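# 关于我们：在 Dirkine，我们教两条手臂一起干活

嗨，我是 Kenna Shearer，Dirkine 的研究负责人（名片上这么印的，平时主要工作是看曲线、拧螺丝和催大家倒垃圾）。这一页本来应该由市场部的同事来写，可惜我们没有市场部，所以就由我来跟你唠叨几句啦。

Dirkine 是一家小公司，在 Elgate 的一栋旧厂房二楼。楼下是做木门的，一到下午锯子就响，开视频会议的时候客户常常以为我们在装修。我和 Davina Gillies 最早是在同一个实验室里认识的，她做控制，我做学习算法，两个人为了“到底该不该相信力矩读数”吵了整整一个学期。后来吵着吵着就一起出来开公司了——我到现在还是觉得她信得太多，她到现在还是觉得我信得太少。

我们做的事情说起来不复杂：让双臂机器人学会处理软的、薄的、会变形的东西。袋子、包装膜、布、纸盒的折边，这一类。硬邦邦的零件抓起来已经有很多人做得很好了，我们就不去凑热闹。可是一个塑料袋，你捏它的角和捏它的边，它给你的是两种完全不同的形状，再加上透明材料会反光，相机看过去一会儿有一会儿没有，真的能把人逼疯（也真的很好玩！）。

## Plekard 是怎么一回事

我们的方法叫 Plekard。名字是 Qian 起的，他说没有含义，就是念起来顺口，我追问了好几次都是这个答案，那就这样吧。

先讲老办法的毛病。常见的做法是把两条手臂的示教数据打包，交给一个模型去学，左手右手的动作一口气全吐出来。数据够多的时候效果不错，但我们是小团队，录不了那么多。数据一少，模型就会学到一些很奇怪的“默契”：左臂动一下，右臂也跟着抖一下，明明右臂那会儿只要老老实实捏住东西就行。袋子一抖，里面的东西换了位置，后面的步骤就全乱了。

Plekard 的想法是把“捏住”和“动手”拆开。任何一个时刻，模型先判断每条手臂在扮演哪种角色：是在稳住物体，还是在改变物体。稳住的那一边走一个很小的策略网络，只管姿态和夹持，更新得快；干活的那一边走大一点的网络，看图像，想得久一点。两边共享一个关于物体状态的压缩表示，角色可以随时互换。换角色的那一小段最难，我们专门加了一个损失项，惩罚两边同时松劲的情况。Davina 管它叫“别都撒手”项，论文里当然换了个体面的写法。

训练数据全靠遥操作来录，一个人操控两条手臂，一遍一遍地做。眼下我们最常跑的是零食袋任务，一条手臂把袋子提住，另一条手臂配合，桌上还有别的东西占着地方，规划路径的时候都得绕着走。碎屑也是日常的一部分，我们故意不在每次录制之前把桌面擦得锃亮，到了真正的包装台上，哪有那么干净的桌子呢。
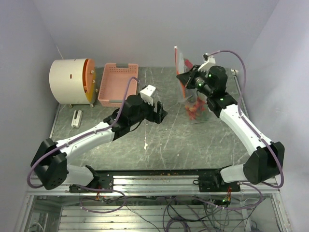 *全文约 3 分钟读完*

右边那条手臂提着的就是透明零食袋，上沿有一条红白印刷，橙红色的零食都沉在袋底。左边那条手臂的夹爪张开着，停在粉色篮子前面。用 Plekard 的话来讲，右臂在“稳住”，左臂待命“动手”。画面里看着很平静，可对我们来说，提袋子的这一边才是研究的大头：夹得太紧，袋口会起皱；夹得太松，袋子会一点点往下滑，而且滑得很慢，单看相邻两帧图像根本看不出来。

紫色的线缆也算是我们的老朋友了。线缆会给手腕带来一点额外的拉力，手臂伸得越远越明显，早期的模型把这股力当成了物体的重量，闹过不少笑话。后来我们在录数据的时候有意换几种走线方式，让模型见得多一些，这个问题才慢慢淡下去。

## 说说结果

我知道很多人点进“关于我们”就是想看数字，那我就直接写了。

在零食袋任务上，我们用 400 段示教训练 Plekard，再用同样的 400 段训练不分角色的基线模型，然后各跑 100 次测试。Plekard 的表现明显更好，差别最大的地方就在换角色的那一段，基线模型最爱在那里把袋子弄掉。我们接着把示教加到 500 段，想看看曲线还会不会往上走。结果呢，基线涨了一截，Plekard 几乎没动！Davina 很高兴，说这证明我们的方法省数据。我有点不放心，总觉得也可能是任务本身的上限到了，或者是相机看不清透明材料，再多数据也补不回来。这件事我们还没有吵完，所以论文里两种解释都写了。

不太好的结果也讲一讲。换一种更软、更薄的袋子，Plekard 会掉得比较厉害。角色判断本身没有出错，问题出在那个压缩表示上，它没见过软成那样的东西，就按硬一点的袋子去猜。Qian 正在试着把触觉信号加进来，第一版跑得很慢，慢到稳住的那一边都快跟不上了。他现在把触觉部分单独拎出来，放在小网络里跑，目前看着还行，等结果站得住了我再来更新这一页。

还有人问过我们，为什么不干脆用一条手臂加一个固定夹具。可以的！如果你的产品只有一种袋子，尺寸从来不变，请务必用夹具，又便宜又可靠，我会亲自劝你这么做。我们的方法适合那种换来换去的小批量包装，今天是袋子，明天是软盒，后天客户又改了尺寸的那一类。

## 我们怎么干活

团队不大，没有什么层级。每周会有一个下午，大家轮流把自己那周失败得最惨的一段录像放给所有人看，配解说，可以带零食（对，零食在我们这里既是实验材料也是口粮，请分清楚哪一箱是哪一箱，贴了蓝色胶带的那箱不能吃）。我特别喜欢这个环节，好几个改进都是这么看出来的，“别都撒手”就是 Davina 对着一段袋子自由落体的录像脱口而出的。

做实验有几条规矩，也顺便写在这里，给想来的人一个心理准备：

- 测试的次数在开始之前就定好，跑完才能看结果，中途不许喊停。
- 失败的录像和成功的一样存，文件名写清楚日期和模型版本。
- 改了走线、换了夹爪手指，哪怕只是拧紧了一颗螺丝，都要记到本子上。
- 谁最后离开，谁断电，然后在门口的白板上签名。

本子是纸质的。Qian 提过好几次要换成电子的，我每次都说好，然后继续买本子。

公司的钱主要来自两块，一块是给包装厂做可行性测试，另一块是研究合作。测试做完以后我们会写一份报告，行就是行，不行也会照实写。今年我们有 3 个这样的项目在排队，所以如果你现在来信，可能要稍微等一等，请别生气。

## 想找我们的话

想合作的，最好先寄一点你们的包装材料过来，空袋子就行，多寄几种，皱的、印歪的也要，我们就爱这种。想读论文或者想要示教数据的学生，写信来说明一下你打算做什么，我们一般都会给，只是整理打包要花点时间。想来上班的，我们眼下缺一位懂嵌入式的同事，最好不怕线多，会焊接，愿意跟 Davina 讨论力矩。

来参观也欢迎，提前讲一声就好。进门以后上二楼，走廊尽头左手边，门铃坏了，敲门要用力一点，楼下的锯子比较吵。

Kenna
2023年4月，写于 Elgate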